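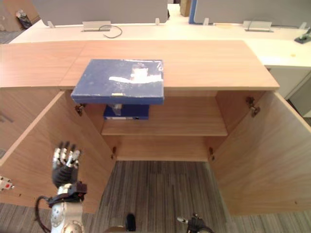

According to the Livthorpe skin clinic, most patients who ask for a seborrheic keratosis to be removed have taken it for a mole or a wart. The clinic holds that the growth needs no treatment unless it itches, catches on clothing or cannot be told apart from a cancer by eye.

Seborrheic keratosis is a common harmless growth of the outer layer of the skin. It is seen mainly after middle age and becomes more frequent with each decade. It does not spread from person to person.

Appearance

The growths are round or oval, tan to nearly black, and slightly raised. The surface may be waxy, scaly or rough, and often looks as if it had been stuck onto the skin. Small plugs of keratin are often visible under magnification. Growths occur on the trunk, face, scalp and limbs — the palms and soles are spared.

Causes

The exact cause is not known. Age and family history are the main factors, and exposure to sunlight may play a part. Changes in the FGFR3 gene are found in many of the growths.

Diagnosis

Diagnosis is usually made by eye or with a dermatoscope. A biopsy is taken when a growth is very dark, bleeds or has changed quickly, as melanoma can look similar. The Drendach survey covered 2,594 adults, of whom 1,018 had at least one seborrheic keratosis. In 515 of these the growths were confined to the trunk. Each growth was checked by 2 readers using the Abbasi chart, a printed set of reference patterns.

The sudden appearance of many growths, known as the Leser-Trélat sign, has been linked to internal cancer, although the strength of the link is disputed.

Treatment

Freezing with liquid nitrogen is widely used for thin growths. Thicker ones may be scraped off under local anesthetic or removed with an electric current. Freezing can leave a pale mark, more noticeable on dark skin. A treated growth may return at the same site, and new ones may form elsewhere.

See also

Actinic keratosis
Skin tag
Drodura skin register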